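Countertop Stone Take-Back and Reuse Pilot: Progress Report to the Fovby Fund
Reporting period ending 1 April 2020

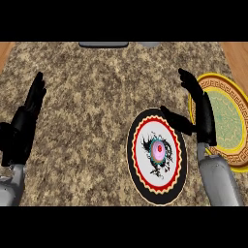

The pilot was funded to test whether natural stone removed during kitchen renovations in the Jerham area can be collected, graded and resold at a cost that competes with disposal. The grant covers collection, yard handling, a cutting subcontract and a basic inventory system. Work is on schedule in collection and grading. Cutting is behind schedule. Sales are ahead of the level assumed in the application, although the mix of products sold is different from the one we planned.

1. Intake

Total intake to date is 1,898 pieces. Of these, 1,502 were accepted into stock and 396 were rejected at grading. A piece is any single section of stone with a longest side over the minimum set in the intake rules, so one kitchen normally produces several pieces. Smaller fragments are weighed with the rejects and do not enter the count.

Most intake comes from contractors who call ahead and deliver to the yard. Direct pickup from homes was included in the original plan but has been used less than expected. Contractors prefer to bring stone in on a truck that is already making the trip, and the yard is closer to most job sites than the landfill. We have therefore moved part of the pickup budget to yard labor, as agreed in the last budget note.

Granite makes up the largest share of the stock, followed by marble. Engineered quartz is not accepted. It cannot be cut by the subcontractor under its present dust controls, and the resale value does not justify a second arrangement.

2. Grading

Grading follows the Skaltia sheet, which was revised once during the period. The first version had a single condition score. Graders applied it unevenly when a piece had a sound surface but a weak section near a sink or cooktop opening. The revised sheet scores surface, edge and structure separately, and the lowest of the three sets the grade.

The main reasons for rejection, in order of frequency, were:

Cracks running from a cutout to an outer edge
Earlier repairs with resin of unknown type
Delamination of the fiberglass backing
Deep staining that did not respond to poultice treatment

Cracks at cutouts are largely a removal problem. Stone is strong in compression and weak in bending, and a section with a sink opening has very little material at the front and back rails. When it is lifted flat, the rails carry the whole load. We now give contractors a one-page instruction sheet asking them to cut the section at the opening before lifting, or to clamp a stiffener along each rail. The rejection rate among contractors who have received the sheet is lower, but the sheet went out late in the period and the comparison should not be relied on yet.

3. Storage and handling

The A-frame racks bought under the equipment line are installed and in use. The rack supplier, Hosoda, replaced one set of base pads that had compressed unevenly under load. There was no charge and no damage to stock.

Pieces are stored on edge, sorted by thickness first and color second. The reverse order was tried and dropped. Buyers ask for color, but the cutting subcontractor needs to set up by thickness, and re-sorting before each cutting run took more labor than helping a buyer look through two racks.

Every accepted piece has a paint-marker number on the back and a matching line in the inventory. The inventory records stone type, thickness, overall dimensions, grade and the position of any cutouts. It does not record the quarry or trade name, which is rarely known and often wrong when it is offered.

4. Cutting

The cutting subcontract started later than planned. The subcontractor's bridge saw was out of service for part of the period, and the first runs were made on a smaller machine that could not take the longer sections. The backlog at the reporting date was 200 pieces. At the current rate it will be cleared by the end of June.

Yield has been acceptable on straight sections and poor on L-shaped ones. An inside corner usually leaves one useful rectangle and two narrow strips. The strips were meant to become window sills, but demand for sills is small and the edge finishing costs as much as it does on a full-size piece. Strips are now held for use as thresholds and are finished only to order.

5. Sales and placement

Three product groups were planned: vanity tops, sills and garden paving. Vanity tops have sold steadily. Paving has sold well to landscape firms, which accept mixed colors and lower grades. Sills, as noted, have not sold in useful quantity.

A fourth group was not in the plan. Small workshops and bakeries have bought uncut sections as work surfaces. These sales need no cutting and almost no finishing, and they carry the best margin of any group. We have not counted on this continuing, because the local market for such pieces is limited.

6. Variances and risks

Labor is over budget by the amount moved from pickup. Equipment is under budget. The cutting line is underspent only because work has been delayed, and the full amount will be needed.

Renovation work in the area has slowed sharply in recent weeks, and several contractors have postponed jobs. Intake in the next period will be well below plan. The yard has enough graded stock to keep the cutting subcontractor supplied, so the effect on sales should be limited at first. If intake does not recover, the final total will fall short of the target in the application. We ask the fund to note this now and to discuss a no-cost extension if it becomes necessary.

Silica exposure at the yard is low, as no dry cutting or grinding is done there. Respirators are required for sweeping and for handling broken stock.

7. Work planned for the next period

Clear the cutting backlog.
Compare rejection rates for contractors with and without the removal sheet, using a full period of data.
Close the sill line and move its finishing allowance to vanity tops.
Publish the revised Skaltia sheet with notes on use, so that other yards can apply it.
Obtain a second quotation for cutting, as cover against further machine downtime.

The expenditure statement and the inventory extract are attached separately. The next report will follow the same section order.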